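26 Jun 2025

Home from the Saseck lunch and too wound up to sleep, so I'm writing it all down before I lose any of it.

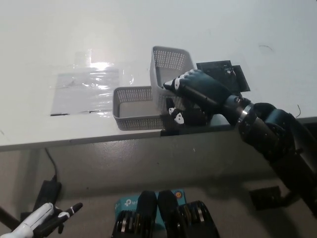 Dineo Nkuna was the speaker, and oh, she was good! I'd only known her as the woman who ran the 800 and then started Estis, the savings app for women who have left a marriage with nothing in their own name. I expected a nice talk with slides. There were no slides. She walked up in sneakers, put her notes on the lectern and never looked at them again.

She told us about the March she retired from running. She had $175 in an account she could get into by herself, and everything else went through a manager who "took care of things" for her. She was 29 and had never seen one of her own bank statements. The room went so quiet I could hear the ice machine in the hallway.

After that it was all about building the thing. The first version of Estis had 2 screens and crashed if your last name had a hyphen in it (hers didn't, so it took a while to catch). They had 1103 women on the waiting list before it even had a logo, and she answered the emails herself, at night, with the baby on her lap. Now they've handed out 3689 small grants for things like deposits, bus fare, a lawyer's first hour. I wrote that number on my napkin and then on my hand because I didn't trust the napkin.

I got to ask a question! My voice did the wobbly thing but I got through it. I asked what she'd say to a friend who thinks something is off about the money at home and doesn't want to make a fuss. She said to ask the friend to look up one password this week, just one, and then call her and see how it went. I keep thinking about M. and the way she always pays for coffee in coins. I'm going to call her tomorrow - early, before I talk myself out of it.

Sat next to a very funny woman from Buthelezi who is starting a reading group on pensions, of all things, and I said yes before she finished the sentence. It meets at the Berkley library. I need to find my card.

Also I wore the green shoes and my heels are wrecked. Worth it. Band-Aids are on the list, with stamps and cat food.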